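Disposable Cup Waste and Sorting Error at the Grinitham Campus

Final report, Materials and Waste Systems project
Prepared by Mabli Voyle

1. Background

Paper cups used for hot drinks are lined with a thin layer of plastic that keeps the liquid from soaking into the board. The lining makes the cup hard to recycle with ordinary paper. Many paper mills cannot separate the two layers, and a load of mixed paper with too many cups in it may be rejected.

Grinitham has two cafes, one in the Edwards building and one at Ternalside. Both are run by the same contractor, Barkeo, and both serve hot drinks in lined paper cups. Each cafe has a dedicated cup bin next to the exit. The purpose of this project was to measure how many cups reach those bins and how many end up in general trash or mixed paper.

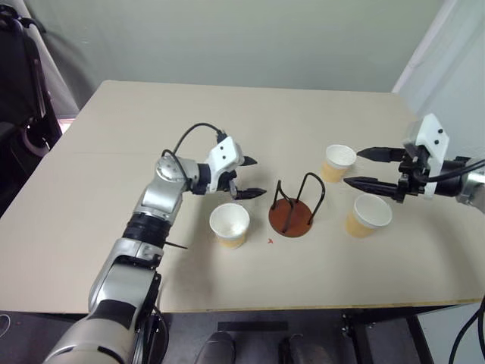

2. Method

Bags from the cup, trash and mixed paper bins were collected at closing time over the study period in August. Each bag was labeled with the building and bin type, then opened and sorted by hand on a plastic sheet. Cups were counted whether or not they still had a lid. Crushed cups were counted if the base was intact. Loose sleeves and lids were weighed separately and are not included in the totals.

Cups containing more than a small amount of liquid were recorded as "wet." The limit was set at 2 cm of depth, measured with a ruler held against the inside wall. Crushed cups could not be measured this way and were left out of the wet count.

Cups carried out of the buildings were outside the scope of the study. Sales records were requested from the contractor to estimate this loss, but they did not separate hot drinks from cold drinks and could not be used.

3. Results

A total of 3,196 cups were recovered from all bins in both buildings. Of these, 35 percent were in the cup bins. The remainder were split between general trash and mixed paper, with general trash taking the larger share in both buildings.

Wet cups numbered 259. Most came from general trash. The cup bins have a narrow round opening and a liquid drain beside it, and the low wet count in those bins suggests that people who use them also use the drain.
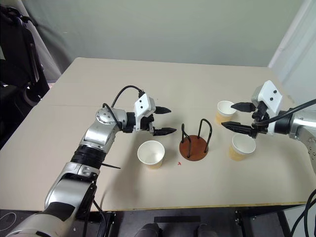 The Edwards building had a higher rate of correct sorting than Ternalside. The bins at Edwards stand together in one row, so a person holding a cup sees all the options at once. At Ternalside the cup bin is separated from the others by a door, and the trash bin is closer to most of the seating.

4. Sources of error

Bags were collected once per day. On busy days the cup bin at Ternalside was full before closing, and cups placed in the trash after that point may not reflect user choice. Fill level was not logged by time, so no correction was applied.

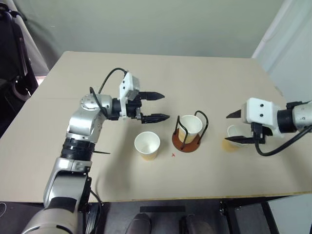

Photo: Mabli Voyle

Counting was done by one person. A second count of a small number of bags gave matching totals for whole cups, with minor differences for crushed cups.

5. Recommendations

The cup bin at Ternalside should be moved to the same side of the door as the trash bin. Labels on the mixed paper bins should state that cups are not accepted. A repeat count during the regular term is needed before any change in bin size is considered, as summer traffic is lower and the customer mix is different.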